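Clongate Community Help
Home and Storage > Containers, jars and tubs

Clear plastic tubs gone yellow around the rim, worth saving?

Posted by Lotte Verschueren, 2024-10-25
Viewed 756 times

I look after the supply cupboard at our neighbourhood centre in Zallthorpe. We have a big lot of clear rectangular plastic containers that get used for everything: beads, screws, seed packets, kids' craft bits, leftover biscuits. They came with lids but most of the lids have wandered off over the years.

The bottoms and sides are still fairly clear but the rims have gone yellow. On some it is a faint colour you only notice against a white table. On others it is closer to weak tea. I have tried dish soap and hot water, then a paste of baking soda left on for an hour. The paste took off a bit of grime on the worst ones and did nothing for the rest.

What I would like to know:

Is the yellow something on the plastic or is it the plastic itself?
Is there anything that shifts it without making the sides cloudy?
If it won't come off, are they still all right for food?

Replacing the lot was quoted at 304 dollars, and we would sooner spend that on the kettle. They have no brand on them that I can find. There is a recycling triangle on the base but the number is too worn to read on most of them. The ones I can make out say 5.

Thanks in advance.

Kuldeep Mishra
Member, 3,584 posts

Could be either, and you can find out in five minutes. Take one tub and run your fingernail hard along the yellow part. If a line of cleaner plastic shows up, you have a film of old oil or glue residue and it will come off. If your nail leaves nothing, the colour is in the plastic and you are not going to wash it out.

Rims go first for a few reasons. They are what people hold, so they collect hand cream and cooking grease. They are often where tape or stickers go. If the tubs are stacked inside each other near a window, the rims are also the only part that gets the sun.

For a film:

Fill a sink with hot tap water, not boiling. Number 5 is polypropylene and will take the heat, but you don't know what the others are and some clear plastics warp.
Add a good squirt of dish soap and a cup of washing soda. Wear gloves.
Soak upside down so the rims are properly under. Two hours at least. Overnight is fine.
Scrub the rim with an old toothbrush. Keep anything green and scratchy away from the sides, that is how they go cloudy.
Rinse well and air dry on a rack. Tea towels leave lint all over clear plastic.

If there is sticker glue, rub in a little cooking oil before the soak and leave it for ten minutes.

For colour that is in the plastic, people will tell you to use peroxide and sunlight. I did that on a set from Jivala and they did come up paler, but two cracked at the corners by the next winter. I wouldn't bother for tubs you only want to keep beads in.

On food: wrapped biscuits, sure. For anything loose or oily I'd set aside the ones with a readable 5, no scratches and no smell, and mark them so they don't get mixed in with the craft ones. Anything that has held screws or glue should stay a screws or glue tub.

Shukla_Shed

just chuck them. you can get takeaway containers for next to nothing and they do the same job

Lotte Verschueren
Original poster

Thanks Kuldeep. I did the fingernail test on a handful and it was mixed. The ones from the kitchen side had a film and I could see the line straight away. The ones from the craft shelves didn't mark at all.

Mine is the tub lying flat on the table.
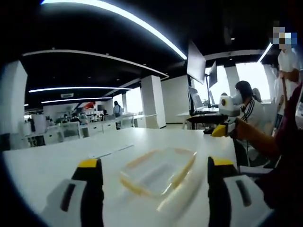 Clear tub on the white table, yellowish along the rim.

Does that look like one to keep? I don't mind the look of it. My worry is whether it means the plastic is about to go brittle and drop bits into whatever is inside.

Shukla_Shed, we have looked at takeaway containers. They are thinner and the corners split when the little ones stand on them. We also don't want to bin up to 400 of something if half of it is still good.

Kuldeep Mishra
Member, 3,584 posts

I'd keep that one. You can still see the white of the table through the base, and that matters more than the edge does. It's not sharp enough for me to judge cracks, so check for those by hand.

Hold the tub by the two long sides and squeeze gently. Good plastic gives and springs back without a sound. If it creaks, or you see fine white lines at the corners, it is on the way out. Run a thumb around the inside of the rim as well. It should be smooth. Chalky or rough means the surface is breaking down and you should bin it, even for screws.

Yellow on its own doesn't tell you it is brittle. I have tubs in my garage that have been yellow for years and still bend fine, and I've had one that looked new and snapped when I lifted it full of nails.

Sort them into three piles before you wash any. Clean 5s for food, sound ones of any kind for craft, and the creaky or chalky ones for the bin. Saves soaking ones you were going to throw out anyway. Store them out of the window light afterwards, or put a cloth over the stack.

For the missing lids, try a square of oilcloth and a wide rubber band. It won't keep biscuits crisp but it stops beads going everywhere.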